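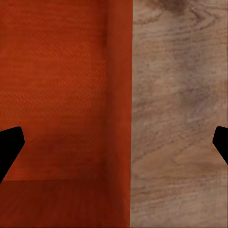 Re: Tultarstead water meter replacement, the savings claim

2024-11-04

Khoa Mai wrote:

> I went to the open house in Lyons and came away pretty impressed.
> Koren says the new meters will cut household use by 8 percent once
> people can see their daily numbers on the phone app. They already
> did this in Skurkulport and it worked there. For a charge of $162
> per household, spread over 2 years, I think we should stop dragging
> our feet and sign up. Does anyone have a real objection, or are we
> just grumpy about change?

Khoa, I'll take grumpy, but I do have an objection.

Where does the 8 percent come from? I asked at the table by the door and was handed the same flyer you probably have. It says "up to" in the small type under the chart. Up to 8 percent includes zero. I asked what the average was and got told that every town is different, which I knew when I walked in.

As for Skurkulport, I read the summary Koren put out. It covers 1418 homes and compares the May before the switch with the May after. One month against one month. Anybody with a tomato patch can tell you that a rainy May and a dry May look nothing alike on a water bill, and the summary doesn't mention rain anywhere. It also doesn't say whether the town raised its rates in between. If my water got more expensive I'd use less of it too, with the meter I have now.

Then there's the app. The people who load it and check it every morning are mostly the people who already fix a dripping faucet the same day. My neighbor with the running toilet isn't going to look at a graph. So did the meters change anyone's habits, or did the careful people stay careful? You can't tell from what they gave us.

I'm also not crazy about the $162. That's the meter and the install. I couldn't find what happens when the battery dies, who pays for the replacement, or whether reading the meters remotely comes with a yearly fee that starts after the 2 years are up. Maybe there's no fee. I'd like to see that in writing before the vote.

I'll grant you the leak alerts. If they work as described, a person could catch a broken line before it floods the crawl space, and I'd pay something for that. But it's a separate argument from saving water across the whole town, and the flyer mixes the two together.

Could you ask your contact there for the monthly Skurkulport figures, a full year on each side of the switch? If they're as good as the flyer says, it shouldn't be hard to send them. I'll read every page and post what I find, even if it makes me look silly.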